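The front door of the Zullerham house has no sign on it, and visitors tend to walk past it twice. The company that runs it, Delska, took over the ground floor of a former furniture store and turned it into an apartment with a bedroom, a kitchen, a bathroom and a hallway too narrow for two people. Its robots practice housework there. Twice a year the public is let in to watch, and on September 11, 2024 I went along with 80 other people, split into small groups and handed paper covers for our shoes.

Our guide was Mahsa Pakzad, who manages the house and spent her first career running hotels. She gave us the rules in the hallway. Stay behind the tape, don't talk to the operator during a run, and don't pick anything up off the floor, even if you would at home. A man behind me asked whether the robot would talk. It would not, she told him. It has no speaker.

The robot has two arms, a gripper on each, and a head-mounted camera that sends its view to a screen in the hall. Most of us ended up watching the screen. The bedroom doorway holds four people at best, and the view from the robot's head is a good deal better than the one over a stranger's shoulder.

The job for our group was tidying the bedroom. Pakzad calls it the hardest room in the house, harder than the kitchen, where most things are rigid and keep their shape. Bedding and cushions do not.
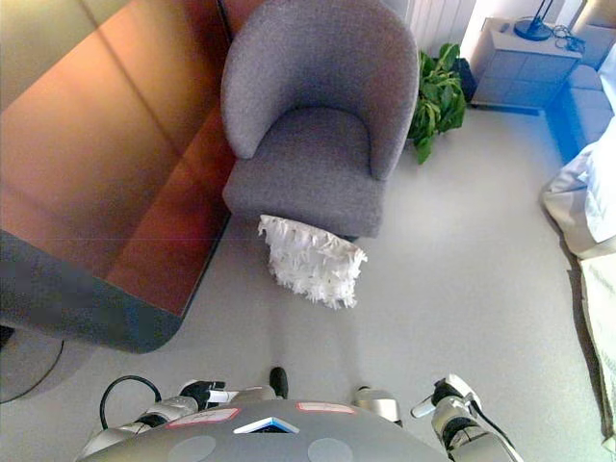 A cushion on the floor sounds like a small problem. Nhung Diệp, the engineer who set up the bedroom tasks, went through it for us between runs. The robot has to decide where the cushion ends and the carpet begins, and with a shaggy white cover on pale gray carpet the edge is hard to find. Then it has to close its fingers on something more solid than a few strands. Last May, she said, the success rate on that one cushion was so poor that a colleague wanted it thrown out. She kept it.

Diệp's team works in two modes. In the first, a person steers the arms from the next room and every movement is recorded. In the second, the software works alone from what it has learned. Visitors are told which is which before each run, a habit I wish were more common at this kind of event. I have been to demonstrations where the question was met with a smile and a brochure.

We saw six runs in all, and they were slow. A person would have the bedroom straight in a minute or two. One run took 12 minutes, with long stops while the arms held still and the people in the hall checked their phones. A girl near the front asked if it was thinking – Diệp said that was close enough.

Not every run finished. Two were halted by the operator, who has a red button on the desk and is expected to use it without asking anyone. Pakzad made no fuss about it. She went in, put the room back the way it had been, and came out again.

The software is called Bakhtiari, after the rug in the founder's childhood home, and it is licensed to one customer so far, a chain of serviced apartments named Cletudetti. Neither company would discuss price. Pakzad would say only that the first machines will work in empty apartments between guests, with a member of staff on the same floor.

I asked her what a hotel manager makes of all this. She said a good housekeeper notices the things that aren't on the list, such as a lamp cord lying where someone will trip on it, and that she had yet to see a robot do so. She has put it on Diệp's list for next year. Then the next group was at the door, and she went to hand out the shoe covers.

Contact the editors | © All rights reserved | Back to top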